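Vieira High Back Open After Threat Written on Restroom Wall
Wed 27 February 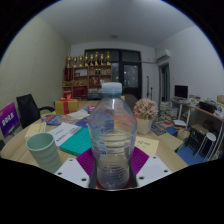

I spent most of yesterday on the sidewalk across from Vieira High, and so did a lot of parents, a few of them still in slippers. A student had found a message on a second-floor restroom wall at 10 in the morning saying something bad would happen at lunch. By the time I got my coat on and drove over, police had both ends of Nuron Street blocked and the doors were locked. We waited, mostly checking our phones, and people passed around water.

Police say a 15-year-old student has been arrested and faces a charge of making a false report. They haven't released a name because of the student's age, and they wouldn't tell me which grade the kid is in. Officers went through the building room by room, starting with the gym and the cafeteria, and found no weapon. The whole search took 4 hours. Nobody was hurt.

The part parents were grumbling about was the text alert. The district told me the first message went out 40 minutes after the wall was found, and plenty of folks near me had already heard from their kids by then (mine texted me "we're in the dark under the desks im fine," so you can guess how that felt!). The district says the principal called police right away and wanted the doors secured before sending anything to families. I asked whether that's the written policy and was told I'd get an answer later this week. I'll post it when I do.

Students were let out by classroom starting at 2:30, through the side doors by the band room. Buses for Flullow and the Vukik Road apartments ran late, and the last one pulled out well after four. If your kid left a backpack or an instrument behind, the front office has them and will hand them over with a student ID.

Classes are on the regular schedule today. There are 12 officers on campus through Friday, bags are being checked at the main entrance, and the second-floor restrooms are closed for now. Counselors are in the library all day, and kids can go without a pass. This is the second threat at the school since September, when someone phoned one in during a football game and the stands had to be cleared. Police say they don't think the two are connected, and no one has been charged in the earlier one.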